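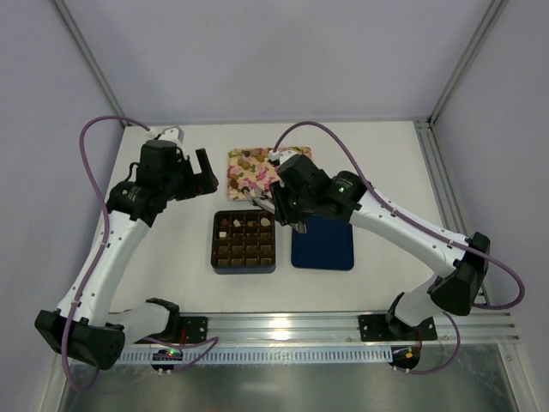
Why Did the Robot Stop? The Story of a Loose Cable

By Maeve Hanrahan
November 3, 2025
14 comments | 52 shares

A robot arm can do the same job hundreds of times without getting bored. It can still have a bad day. At a workshop in Lowther, a robot with two arms had one last January, and the people who worked with it spent most of a week finding out why.

The robot was called Cluven. Its job was sorting small pieces into a tray with 16 squares. One arm picked up a piece and the other arm helped when something needed to be held still. Each arm had a gripper at the end with two fingers that open and close, a bit like your thumb and pointer finger.

What went wrong

Cluven was supposed to sort 600 pieces in one long test. For the first 300 everything went well. Then the right gripper opened in midair and dropped what it was holding. A moment later the arm stopped moving.

Digby Gilchrist was in charge of the test. He pressed the red stop button, even though the arm was already still. That is the rule at the workshop. An arm that has stopped by itself might start again by itself, and a moving arm can pinch a hand or knock a person hard. The stop button cuts the power to the motors, so the arm can't move until someone turns it back on.

Looking for the fault

A fault is something that is broken or not working the way it should. The first idea was that the program had a mistake in it. A program is the list of instructions a robot follows. Britt-Marie Hovland read it line by line and ran it again on the left arm. The left arm did fine.

The next idea was the motor in the gripper. Motors get warm when they work, and a motor that gets too hot may shut itself off. She checked the temperature records. The motor had stayed cool enough.

Then Benjie Buenaventura moved the arm slowly by hand, with the power to the motors off, and watched a screen that showed whether the gripper was still sending messages. Each time the elbow bent all the way, the messages stopped. When the elbow straightened, they came back.

The trouble was in the cable. A robot's cable carries power and messages, a little like the nerves in your own arm. It has to be long enough for the arm to stretch and bend. This one had slipped through its clip until there was too little left near the gripper. Every big bend gave the plug a small tug, and after 300 pieces it had worked loose.

Fixing it

The repair was short. They pushed the plug back in, gave the cable a wider loop and put on a tighter clip. They also changed the program. If the messages stop now, the arm stays where it is and the fingers stay closed — that way a piece doesn't fall.

After that they started the test over from the beginning. Cluven sorted all 600 pieces.

Staying safe near a robot arm

If you visit a place with robot arms, stay behind the wall or the line on the floor. Ask a grown-up where the stop button is. Don't reach in to pick up something the robot dropped, even if the arm looks like it is resting.

Words to know

Gripper: the part of a robot arm that holds things.
Fault: something that is not working the way it should.
Joint: a place where an arm can bend or turn.

Last updated: two weeks after first posting, to add the word list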